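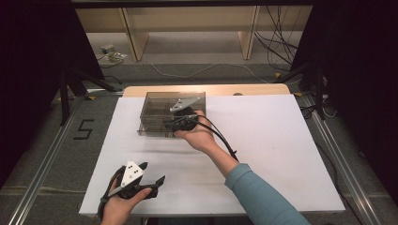
A reader in Ultton writes that her plastic drawers stick every winter and run freely again by July, and asks whether to oil them. Do not use oil. It collects dust and can craze clear plastics.

Empty the unit and take the drawers out. Wash drawers and runners in warm water at no more than 30 degrees with a little washing-up liquid. Leave for 10 minutes, rinse, and dry with a soft cloth. Avoid scouring pads, bleach and window cleaner.

Check that the unit stands level. A twist in the body pinches the drawer at one corner. Correct it with a slip of card under the low side.

Rub a plain white candle along the lower edges of each drawer, one thin coat, then work the drawer in and out 7 times. Wipe off any crumbs of wax. Dry silicone spray also works; apply it to the cloth, away from the unit.

If a drawer still drags, reduce the load. Batteries, screws and coins belong in the bottom drawer.

Page last checked Nov 20, 2025.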